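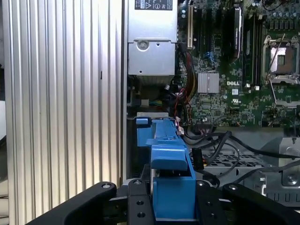
**Ticket 303 – Holds released before the end of the pickup period, Nornilside Library.** The circulation department reports that items placed on the hold shelf are being released to the next patron, or returned to the stacks, on the morning of the last pickup day instead of at closing time. Patrons who arrive that afternoon are told that the hold has expired. The department first put this down to the desk computers, and its report asks whether they should be replaced. Information Services has the same Dell model in its spare stock, and staff who open one are asked to leave the long blue plastic bracket inside the chassis attached, as replacements must be ordered separately. For the reasons set out in the entries that follow, no desk computer has been replaced under this ticket.

| Field | Value |
|---|---|
| Status | Closed, with one item carried over |
| Priority | High (raised from Normal at entry 3) |
| Affected service | Hold shelf and pickup notices |
| Affected software | Bepari catalog, Vundo notice service |
| Reported by | Circulation department |
| Holds affected | 261 |

## Entry 1 – 8:40 a.m. – Intake

The circulation department supplied a shelf list printed before opening and a second list printed shortly after. Several titles appear on the first list with the status "Ready for pickup" and on the second with the status "Expired." The pickup slip in each of the affected books shows the current day as the last day. Under the lending rules, a hold remains available until the library closes on the date shown on the slip.

The department also reports that some patrons received an expiration notice by e-mail before the doors were open. Two of these patrons have complained in writing. The complaints have been answered by the department and are not reproduced in this log.

Initial questions sent to the department:

- Are holds at both branches affected, or only those at the main building?
- Does the problem occur with requests placed by staff as well as those placed online?
- Were any changes made to the pickup period, the closing hours or the calendar of closed days?

## Entry 2 – 10:15 a.m. – Reply from the department

Only the main building is affected. Staff requests and online requests behave in the same way. The department is not aware of any change to the pickup period. The closing hours were edited in September, when the main building moved to its extended evening schedule.

A member of the desk staff noted that the clock shown in the corner of one screen was slow. The department asked that this be looked at first. Information Services agreed to do so, although the catalog does not take the time from the desk computers when it calculates an expiration.
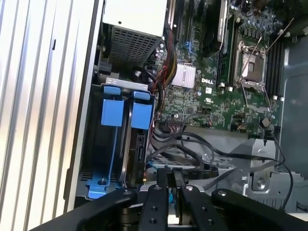 *Open Dell tower, ribbed metal along the left side.*

## Entry 3 – 11:30 a.m. – Desk clocks

The clock on every computer at the main circulation desk was compared with the network time source. One computer was four minutes slow. It had not contacted the time source because the setting had been turned off locally. The setting was turned on again and the clock corrected itself.

A test hold was then placed and given the current day as its last pickup day. It expired immediately. The same result was obtained from a computer in the administrative office, whose clock was correct throughout. The desk computers are therefore ruled out as the cause.

Priority was raised to High at this point. The department was asked to keep all items with the status "Expired" behind the desk and to stop returning them to the stacks until further notice. The department confirmed this by telephone.

## Entry 4 – 1:05 p.m. – Review of the expiration job

The Bepari catalog runs a job each night that reads the list of waiting holds, compares the last pickup day with the calendar, and changes the status of those that have passed. The job is scheduled for 12:20 a.m. The log for the previous night shows that it started on time and finished without errors.

The job does not compare dates alone. It takes the last pickup day, adds the closing hour for the branch, and compares the result with the current time. For the second branch the closing hour is stored as 18:00, as expected. For the main building it is stored as 00:00.

With a closing hour of midnight at the start of the day, a hold reaches its limit at the moment its last day begins. The job that runs twenty minutes later treats it as expired. This agrees with every case on the shelf lists supplied at intake.

## Entry 5 – 1:50 p.m. – Source of the incorrect value

The change history for the branch calendar shows that the evening schedule was entered by means of the import form. The form accepts closing hours in the 24-hour style only. The value in the import file was "9:00 PM." The form did not reject the file. It stored an empty value, and the catalog displays and uses an empty value as 00:00.

The public hours page takes its text from a separate field and has shown the correct hours at all times. For this reason the error was not visible to staff or patrons.

The fault went unnoticed for some weeks. The department advises that most patrons collect their holds well before the last day, and that early complaints were treated as misreadings of the slip.

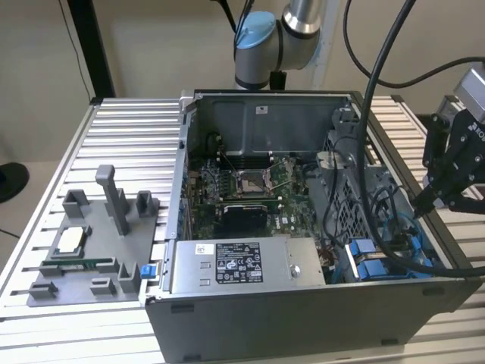 *Open tower with the side panel off and the CPU socket empty.*

## Entry 6 – 2:20 p.m. – Correction

The closing hour for the main building was entered by hand as 21:00 for each weekday of the extended schedule, and the remaining days were compared with the hours approved for the current season. The following checks were carried out:

1. A test hold was placed with the current day as its last pickup day. It kept the status "Ready for pickup."
2. The expiration job was run by hand in report mode, which lists results without changing any record. The test hold was not on the list.
3. A second test hold was given the previous day as its last pickup day. It appeared on the list, as it should.
4. Both test holds were deleted.

The e-mail notice service, Vundo, reads the status from the catalog and has no calendar of its own. No change to Vundo was needed. Its evening batch was paused so that no further expiration notices would be sent before the affected records had been restored.

## Entry 7 – 3:35 p.m. – Affected records

A search of the hold history found 374 holds at the main building that were expired by the night job after the new calendar took effect. Of these, 261 were expired on their last pickup day and are counted as affected. The others had already been canceled by the patron or were canceled by staff at the same hour, and required no action.

The affected holds were dealt with as follows:

- Where the item was still behind the desk, the hold was restored and given a new pickup period of full length.
- Where the item had gone back to the stacks, it was recalled to the shelf for the original patron.
- Where the item had been lent to the next patron in line, the original patron was placed first in the queue. No loan has been shortened.

The fee for an uncollected hold was removed from each account concerned. Patrons who had already paid will receive a credit, which the business office will apply.

## Entry 8 – 4:45 p.m. – Notice to patrons

The following text was approved by the circulation department and sent through Vundo:

> Your hold at Nornilside Library was ended early because of an error in our records. We apologize for the inconvenience. Your request has been restored, and you do not need to place it again. Any fee charged for this hold has been removed. We will write to you when your item is ready.

The paused evening batch was released after this message had gone out.
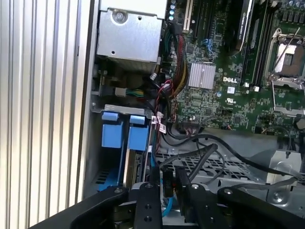 *Dell interior – graphics card lettering appears to read "NVIDIA QUADRO."*

## Entry 9 – 8:30 a.m., following morning – Confirmation

The night job ran at 12:20 a.m. It expired only holds whose last pickup day had ended. The department compared the shelf lists printed before and after opening and found no difference in the status of items due for pickup that day.

The self-service kiosks supplied by Clitex showed the old status for a short time after opening. They keep a local copy of the hold list and refresh it once an hour. After the first refresh the kiosks and the catalog agreed.

## Resolution

Cause: closing hour for the main building stored as an empty value after import. Corrected by manual entry. Affected holds restored, fees removed, patrons informed. No hardware work was required.

Until the import form has been corrected, calendar changes are to be entered by hand and read back by a second member of staff before they are saved. The written instructions for seasonal hours have been amended and now show closing hours in the 24-hour style.

## Carried over

A request has been filed with the Bepari support desk asking that the import form reject closing hours it cannot read. A reply has not yet been received. The credits to be applied by the business office are tracked in that office's own queue and are not a condition for closing this ticket.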